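3.2 Ce que les gens écoutent en cuisinant

J'avoue que je m'attendais à des réponses assez plates, et je me suis bien trompée ! Sur les 330 questionnaires envoyés à Jurnuvau, 320 nous sont revenus remplis (un vrai bonheur pour qui a déjà fait du terrain), et dans 202 d'entre eux la radio est citée comme premier fond sonore du repas du soir.
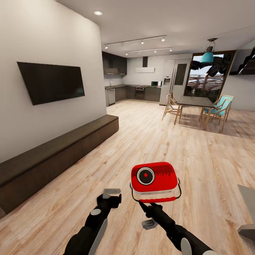
Figure 4. Poste de radio portatif rouge, avec haut-parleur rond et poignée, dans une pièce ouverte sur la cuisine.

Les carnets d'écoute, tenus en juillet, racontent une histoire un peu différente — on y allume le poste bien avant de sortir les casseroles, et on l'oublie souvent pendant le repas. J'ai donc recodé tous les épisodes selon la grille Cendby, en séparant écoute choisie et écoute « qui traîne » (le mot vient d'une enquêtée, je l'ai gardé tel quel). Les écarts entre quartiers restent faibles, sauf à Cornetano, sur lequel je reviens en 3.3.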